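Vurora Bench Cell for PC Teardown

Sold by Marchetti Refurbishing Supply. Lead time 90 days.

We sell this unit and we have doubts about it, so read the whole page before you call. The Vurora is an arm and a two-finger gripper that work on desktop towers next to a person with a hand tool. The brochure says "hands-off drive recovery." We would not put it that way.

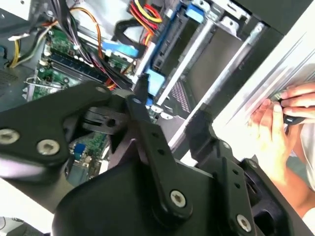 What it does to the job

At the Grulamdale shop, the bench crew used to strip towers start to finish. Now the arm goes in after the drives and the tech does what's left: tight screws, bent rails, cables routed by somebody in a hurry years ago. The easy part of the day went to the machine.
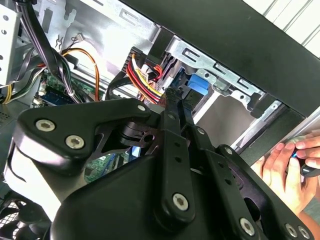

Management there expected to free up one tech per bench. So far the tech is still at the bench, and the wrists are less sore by closing time, which counts for something. Pay didn't change. Neither did the break schedule, though the arm doesn't need one and people have noticed who gets asked to keep up. Ask your own crew about that part before you sign.

Blue drive latches suit it best. Older cages are slower, and loose wiring across the bay is the usual reason for a stop.

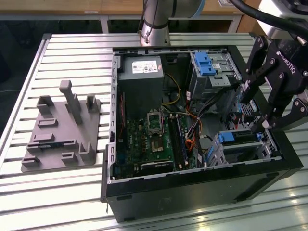 Beverley Penrose says she'd buy it again for the lifting alone, but she wants the daily target set by the people at the bench and would like to see Zimix put that in its training course.

The vendor quotes 91 percent unassisted pulls. Ask which towers were used. We asked and got a second brochure.

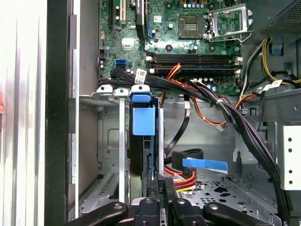
Ordering notes

Minimum service plan: 300 hours
Spare fingertips: sold in pairs
Trial: 200 towers, your own stock, your own staff
Contact: Ansel Pettigrew, mornings only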